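Print | E-mail

The hole in the table: Yannick Mallet on worktops, offcuts and where the waste goes

Yannick Mallet has designed work tables for Skinska for long enough to have firm opinions about wastebaskets. He thinks they are in the wrong place. "A person cutting tape or trimming labels makes a small piece of waste every minute or so," he says. "If the basket is on the floor, the piece stays on the table. You end up cleaning at the end of the day, and you clean badly."

His answer is a round opening in the work surface with a fabric liner hanging from it. The user sweeps scraps sideways with the edge of the hand and they drop. The idea is old. Jewelers and kitchen fitters have used versions of it for generations, and Mallet makes no claim to it. What he has worked on is the rim, the cloth and the position.

The position took longest. The first tables, built for the Nellumico workshop, had the opening in a rear corner, where it was out of the way and seldom used. "People will not reach past their own work to throw something out," he says. "They will reach a hand's width." Later tables moved it toward the middle. That costs usable surface, and Mallet accepts the criticism. Anyone laying out large sheets of paper will find the opening a nuisance, and for them he recommends a plain top.

Baptiste Lecomte, who runs the joinery side, was against a central hole at first. His objection was structural. "You take material out of the part of the panel that already wants to sag," he says. "So the rails underneath have to move, and then the bag has to clear the rails." They settled on two rails set wider apart, with the bag hanging between them. A test panel was loaded to 600 newtons at the edge of the cutout and left under load for 23 days. Lecomte describes the deflection as acceptable and declines to be more enthusiastic than that.

The rim is there to protect the cut edge and to give the cloth something to turn over. A bare edge frays fabric - Mallet has a drawer of ruined liners - and it also catches tape. A liner should be dark, in his view, and a little too big for the opening. A tight one springs back up when it is empty and sheds its contents when it is lifted out. A loose one bunches and looks untidy, which does not trouble him. It is washed at low temperature and dried flat.

Asked what belongs on the table besides the work, he gives a short list: the tape, one marker or glue stick, and whatever tool is in use. Everything else goes on a shelf. He prefers a white top for the same reason he prefers a dark bag. Scraps show on one and disappear in the other.

A version with a lid that sits flush with the surface is planned for December. Lecomte is still unhappy with the fit of the lid in damp weather. 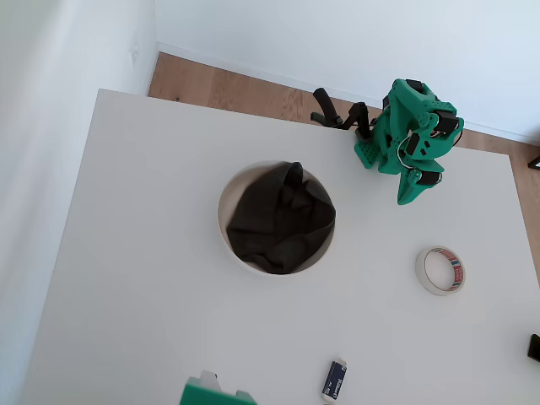
Care of the liner

Lift the cloth by its edge, gather it closed and empty it before it is half full. Wipe the rim with a damp cloth. Do not use solvent on the rim. Tape residue comes off with a plastic scraper.

Last updated: 2024-10-04

Contact | Copyright Skinska | Back to top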